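Storing Mugs on a Tray

Last edited 11th December by Bilal Smadi

A shallow tray keeps mugs together on a shelf and lets you pull the whole set forward at once. Use a rigid plastic tray with a raised rim.

1. Measure the shelf
Leave 2 cm free on each side of the tray. Shelf depth should be at least 40 cm for the larger size.

2. Clear the tray
Stand the mugs upright behind the tray or beside it. Wipe the base and the inside corners, then dry both.

3. Place the mugs
Start with the dark ones. Hold each mug by the body, check the inside for residue, and set it down near the center of the tray. Work outward from there.
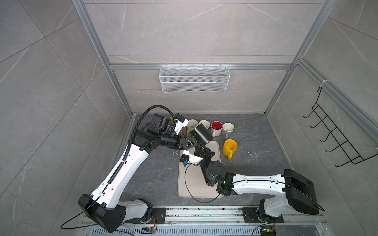 4. Set the spacing
Turn all handles the same way, at an angle to the long side. Rims should not touch. Do not stack mugs with tapered bases.

5. Move the tray
Lift with both hands under the short ends. Slide it onto the shelf, long side to the front.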